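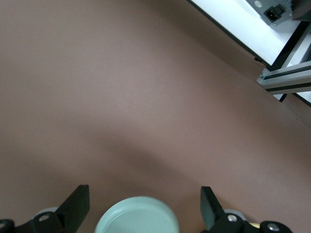

Covering a workbench with cloth

A cloth cover keeps small parts from rolling, saves the finish on whatever you set down, and can be washed. It also wrinkles, and most of the trouble people have with one comes from that.

Choosing the cloth

Use a matte fabric in a middle tone. Dull mauve, brown and gray are all good. Black hides dark screws and white glares under a lamp. Skip anything with a pattern, and skip terry cloth, which catches on screw threads and sheds lint into sockets.

Cotton canvas is the easiest to keep flat. Felt is softer but stretches over time. Wash cotton once before you cut it.

Cutting and fitting

Measure the top and add enough to fold under on all four sides. A bench 62 inches long takes a piece about 70 inches long. Iron it on the back, lay it down while it is still warm, and smooth from the middle outward with the flat of your hand.

Clip the back edge first, then the front, then the two ends. Spring clips are fine. Hanan Srour, who wrote in about her sewing table, uses the elastic straps sold for ironing board covers and runs them underneath from side to side.

Gentle waves in the cloth do no harm for sorting or wiping down. For measuring or gluing, pull it tight or put a board on top.

Equipment that stays on the bench

Keep anything with a power inlet toward a back corner, with the inlet where you can reach it. Leave the middle open. Before you move the cloth, switch the equipment off and unplug the cord at both ends. Do not drag a heavy housing across fabric. Lift it, or the cloth bunches up under the edge and the unit rocks.

Keep cloth away from vents. If the unit has aluminum rails with open slots, run a dry paintbrush along the grooves every month or so. Lint and sawdust collect there.

Short cables that come out low on a housing get pinched easily. Check them each time you straighten the cover.

Cleaning

Shake the cloth outdoors, then go over it with a lint roller. Blot oil with cornstarch, leave it overnight, and brush it off. Wash cold and hang to dry.

Do not use a cloth cover for soldering or grinding. Take it off and work on the bare top or on a heatproof mat.

Updated 2020-10-07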